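Notes from the grading line, 2 January 2019

I have worked at the Drultville yard for most of my adult life, and we started putting board grading through the Starkia cell in October.

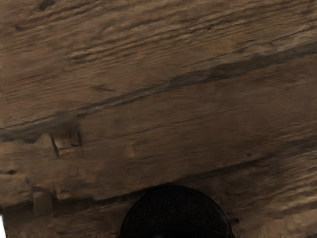 Grading reclaimed lumber was my job before the cell came in, and it is still partly my job. The rules are ours and fit on one sheet. A board is passed, trimmed or rejected on its face and edges. Most of the hard calls are about edges. Raised grain and a dark knot on the face cost nothing, since half our buyers pay extra for weathering. A notch in the edge with a crack running down beside it, like the one at the left end of the upper seam, means a trim, and the cut has to fall past the end of the crack. The simulator runs use worn brown planks of that sort, and Tiago Caldeira sets them up in the office before any change goes to the floor.

Three of us used to grade. On a normal shift we cleared 124 boards by hand. The cell now clears 189 and sends 17 of those back to a person. I am that person on days. Arnulfo Betancur has the same post at the Stircombe yard, and we compare reject sheets by phone.

The work is different in ways the rate does not show. I used to see easy boards all morning and a bad one now and then, and the easy ones were a rest. Now every board that reaches me is a doubtful one. I asked for a longer break in the afternoon and got it, after some back and forth over who would cover the bench.

The other two graders moved to the saw and to loading. Pay stayed the same. One of them likes it better. The other misses the bench and comes over to look at rejects, and I have stopped pretending I don't want the second opinion.

Small dark spots remain a problem. A nail hole and a tiny knot look much alike from above, and a missed nail ruins a blade. We keep the metal detector ahead of the saw and treat every spot as a nail until it has been probed. Tiago wants to relax that rule after the next 100 clean boards. I have asked him to wait for the Yupanqui barn lot, which is old oak and full of iron. It is due in once the access road has been graded.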